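Zwischenbericht zum Projekt »Obst auf den Tisch«
21.02.2024 — vom Projektbüro Ondemau
Zuletzt aktualisiert: 21.02.2024

Liebe Förderinnen und Förderer,

das erste halbe Jahr liegt hinter uns, und wir freuen uns sehr, dass wir Ihnen schon jetzt so viel erzählen können! Als wir im Juli den Antrag bei der Stiftung Purum eingereicht haben, stand darin ein ziemlich schlichter Satz: In jedem Gemeinschaftsraum unserer Häuser soll frisches Obst stehen, jeden Tag, für alle, ohne Liste und ohne Münzkasse. Inzwischen machen sieben Räume mit. Im Antrag hatten wir für diesen Zeitpunkt vier vorgesehen.

Stand der Dinge

Die Räume liegen in den beiden Häusern Ondemau und Vendcombe. In Ondemau haben wir mit dem Lesezimmer und der großen Teeküche begonnen, dann kamen der Werkraum und der Flur vor der Beratung dazu (dort stand vorher nur ein Prospektständer, jetzt steht da ein Tisch). Vendcombe ist im Herbst eingestiegen, erst mit dem Nähzimmer, kurz danach mit dem Hausaufgabenraum und dem kleinen Saal. Der kleine Saal war eigentlich für das zweite Förderjahr geplant, aber die Gruppen dort haben so oft nachgefragt, dass wir ihn vorgezogen haben.

Das Obst kommt zweimal in der Woche vom Hofladen Shemweta. Wir bestellen nach Saison und nach dem, was beim letzten Mal übrig geblieben ist. Im Herbst waren das vor allem Äpfel und Birnen, dazu ein paar Wochen lang Zwetschgen, die allerdings meist schon am Vormittag weg waren. Seit dem Winter liegen hauptsächlich Zitrusfrüchte in den Schalen. Gerade die kleinen Orangen sind ein Renner, sie passen in jede Jackentasche und lassen sich auch von Kinderhänden gut schälen.

Was wir über Schalen gelernt haben

Das klingt nach einer Nebensache, hat uns aber mehr beschäftigt als jeder andere Punkt im Antrag. Angefangen haben wir mit tiefen Körben. Darin sah das Obst wunderbar aus, nur kam an die unterste Lage niemand heran, und beim Umfüllen fanden wir regelmäßig weiche Stellen. Danach haben wir flache Platten ausprobiert, von denen uns die Birnen heruntergerollt sind. Jetzt verwenden wir weite Keramikschalen, deren Wand nach unten schmaler wird, und legen sie mit weißem Papier aus. Die Früchte liegen ruhig, man sieht mit einem Blick, was da ist, und das Papier wird beim Auffüllen gewechselt. Für die Reinigung ist das eine echte Erleichterung — die Schale muss nur noch kurz ausgewischt werden.

Auch bei der Menge haben wir umgedacht. Eine übervolle Schale wirkt großzügig, aber es wird weniger daraus genommen, als wir dachten. Viele haben uns erzählt, dass sie den schönen Berg nicht zerstören wollten. Seitdem füllen wir kleiner ein und dafür häufiger nach, und das funktioniert prächtig. Fünf Orangen in einer Schale reichen völlig, um einen Tisch freundlich zu machen. Eine kleine dunkle Stelle auf der Haut ist für uns übrigens kein Grund, eine Frucht auszusortieren. Wir haben das mit den Gruppen besprochen, und gerade die Kinder im Hausaufgabenraum sind da völlig unkompliziert.

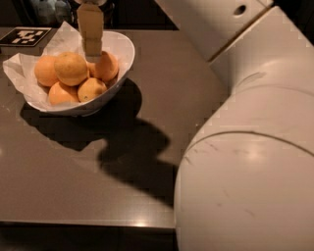 Was gut läuft

Am meisten freut uns, was um das Obst herum entstanden ist. Im Lesezimmer setzen sich Leute zusammen, die früher grußlos aneinander vorbeigegangen sind. Im Nähzimmer gibt es jetzt eine Pause, die es vorher so nicht gab, mit Tee und aufgeschnittenen Äpfeln, und die Gruppe hat für alle Räume kleine Stoffservietten genäht, ganz ohne dass wir darum gebeten hätten! Im Werkraum wurde aus einem Rest Buchenholz ein Brett mit Rille gebaut, auf dem man auch eine saftige Orange zerteilen kann, ohne dass der Tisch klebt.

Der Hausaufgabenraum hat eine eigene Regel eingeführt: Wer das letzte Stück nimmt, sagt im Büro Bescheid. Das klappt besser als jedes Bestellformular, das wir uns hätten ausdenken können. Wir haben die Regel inzwischen auch in Ondemau übernommen, wo sie noch ein wenig üben.

Was noch hakt

Die Ferienzeiten haben wir unterschätzt. Um den Jahreswechsel war Vendcombe fast leer, die Lieferung kam aber in gewohnter Größe. Einen Teil haben wir zu Kompott verarbeitet, den Rest hat die benachbarte Kita genommen. Für die nächsten Ferien ist mit Shemweta schon abgesprochen, dass wir kurzfristig kürzen dürfen.

Außerdem fehlt in Ondemau ein kühler Platz zum Lagern. Im Winter geht es auf dem hinteren Treppenabsatz recht gut, im Sommer wird das nicht reichen. Wir prüfen gerade, ob der alte Vorratsraum neben der Teeküche wieder nutzbar wird. Das Schloss ist schon repariert, die Regale müssen noch gestrichen werden.

Und die Schalenreste: Zitrusschalen gehören bei uns in einen eigenen Eimer, weil die Gartengruppe sie nicht im Kompost haben möchte. Das wird noch öfter vergessen. Wir hängen demnächst deutlichere Schilder auf.

Mittelverwendung

Aus dem ersten Abruf von 1.000 Euro haben wir Schalen, Papier und Schneidbretter bezahlt, dazu die ersten Lieferungen. Für Geschirr und Zubehör sind dabei rund 300 Euro angefallen, der übrige Betrag ist vollständig in Obst geflossen. Die Belege liegen geordnet im Büro und gehen mit dem Jahresnachweis an Sie. Weitere Anschaffungen sind in diesem Förderjahr nicht nötig, abgesehen von der Farbe für die Regale, die wir aus eigenen Mitteln tragen.

Wie es weitergeht

Im Frühjahr möchten wir in Vendcombe einen Nachmittag zum gemeinsamen Einkochen anbieten, mit Orangenmarmelade als erstem Versuch. Die Gläser sammeln wir bereits, und auf der Liste im Flur stehen schon viele Namen. Sobald die Erdbeeren kommen, müssen wir neu überlegen, wie wir anrichten und wie oft wir nachfüllen, denn so robust wie eine Orange ist eine Erdbeere eben nicht.

Wenn Sie uns besuchen möchten, sind Sie jederzeit herzlich willkommen, am besten am Vormittag nach einer Lieferung — dann ist die Auswahl am größten. Den nächsten Bericht erhalten Sie nach der Sommerpause.

Mit herzlichen Grüßen
das Projektbüro Ondemau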